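Diary of the Residency Office, Sokunthorpe Teaching Hospital
March, second week

Morning

The office opened at 7:30. Anca Moldovan presented the revised on-call schedule, which takes effect next month. Residents may trade up to 3 night shifts per rotation, provided that both parties sign the form in advance. Bogdan Bălan asked that the Idden clinic be treated as a separate rotation. The request was noted and will be decided after the budget review.

The call room on the second floor remains without heat. Work order 3792 is still open.

Midday

Lunch was held in the library. Khrystyna-Mariia Holovko spoke on study leave and on the cost of board review courses. The office will reimburse $200 per resident, against receipts. Brândușa Pîrvu asked whether travel to Dinu would qualify. It will not.

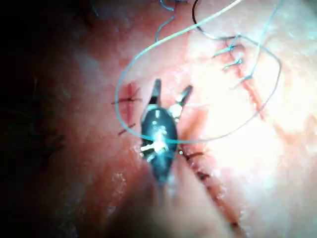
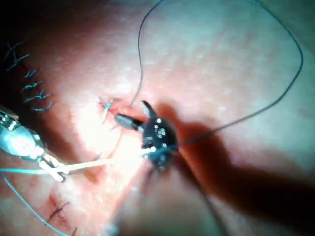

Evening

Hefin Gwynne returned the signed evaluations, with 2 outstanding. Reminders were sent at 5:15. The parking permits are to be collected from the front desk before the end of the month.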